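The Neton Game
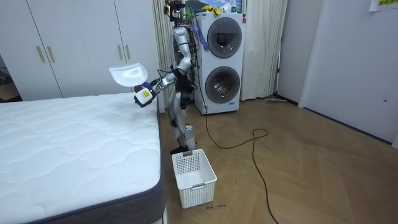
A silver-and-white humanoid beside the mattress, small bottle in its gripper.

Gerardo Saludo had been beaten at Go by a telephone, so he was not impressed when Ikevano announced that its program, Neton, would play checkers against a human being in the ballroom of the Govance Hotel.

"Checkers is solved," he told Ye-ji Kong on the phone. "Any decent program gets a draw. Why would I drive out there for a draw?"

"It's not regular checkers. It's their own version. Bigger board, and you can bribe the other side's pieces."

"Bribe them with what?"

"Points. I don't know. Read the rules, Gerardo, I'm your editor, not your mother."

He read the rules in the hotel bar. They ran to 19 pages and seemed to have been written by the people who expected to win. The human was Stijn Van Hecke, who had played over 4,000 games against the thing in practice and was being paid by Ikevano for every one of them. Gerardo underlined that twice.

At 2 in the afternoon they let the press in. Jong-dae Hong, who ran the project, stood at a lectern and said that Neton did not calculate so much as feel its way. Gerardo wrote down "feel" and put a question mark after it.

Van Hecke played fast. He lost the first game in 40 moves and the second in fewer, and each time he shook his head at the screen with a slow, admiring smile. People clapped. A man from a cable channel said he had goosebumps.

"You don't look happy," said the young woman in the next seat. No, not a woman, he saw when he turned; a boy with long hair and a staff badge that read Ji-hoon Baek.

"I'd like to see it play somebody who isn't on the payroll."

"So play it."

"I don't know the game."

"Neither did Neton, last December." The boy seemed to think this was a good line. Then he leaned in. "Žukauskas offered. The old champion. He wanted one game, no practice, his own board. They said the schedule was full."

Gerardo looked at the schedule. The evening was listed as Refreshments.

He found Hong by the coffee. "Žukauskas," he said.

"A great player," said Hong.

"He lives an hour from here. Your machine is plugged in. I'll pay for the cab."

Hong stirred his coffee for a while. There was no sugar in it. "We have a rating of 810 points above the best human," he said. "What would one game prove?"

"Then it won't hurt to lose one."

Across the room Van Hecke was signing programs. He glanced over, and for a second the smile was gone, and he looked to Gerardo like a man hoping somebody would say yes.

"I'll have to make a call," Hong said.

"I've got all evening," said Gerardo, and took a chair.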